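Hanging Lemon on Jute: Gallery from the April Workshop

Sarita Kushwaha keeps this page for the Tarnton Knot and Twine Circle. In April our subject was simple hanging decorations for kitchen: one stick, one hook, one fruit and natural twine. Please write to me if some word is not clear.

We start always with the twine. I buy the jute from Bisht in Flesthorpe, 205 meters on one spool, and it is enough for many evenings. It is a little hairy, but it holds a knot very well.
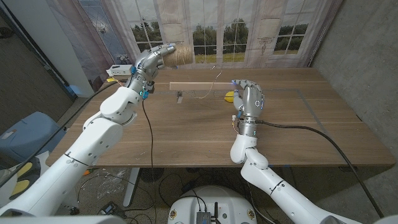 Jute twine and the pale wood piece, on the brown table.

For hanging a lemon, I prefer twine to ribbon. Ribbon is slippery and the fruit turns around until the stem side is in front. For one lemon I cut 50 centimeters, and I make the cross under the fruit before I tie anything on top. Choose a lemon with firm skin and a good pointed end.
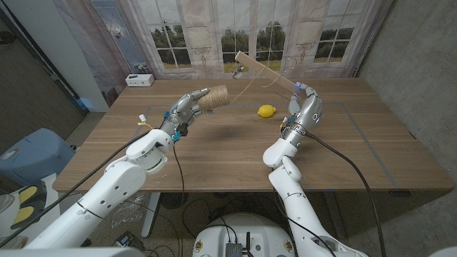
Page 5 of 159

The lemon waits in the middle of the table, and the twine goes over toward the stick, where the wire hook hangs. I like this stage very much, when all is still simple. Members who come from the Sanmont group use a thicker stick, and for a heavy fruit they are right.

A word about cutting. Jute opens at the end quickly, so I wrap a small piece of paper tape and cut through the tape.
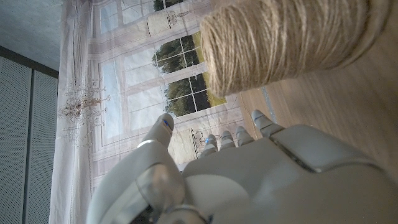
The other way is to put a drop of white glue on the end and roll it between two fingers. It takes longer to dry, but afterwards the end goes easily through a small hook. For children I recommend the tape.

The knot on the stick is two half hitches, pulled toward the middle. Do not pull too strong at the first time, you will want to move it.

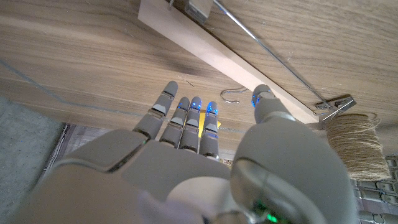 Balance is the part which gives most questions in letters to me. A fruit that hangs too near to one end will lower that side, and it looks tired on the wall. Move the knot by one finger width and look again from a distance. With a pale strip like this one, the shiny metal piece at the end also has its weight, so I begin a bit closer to that side. In May we continue with dried orange slices.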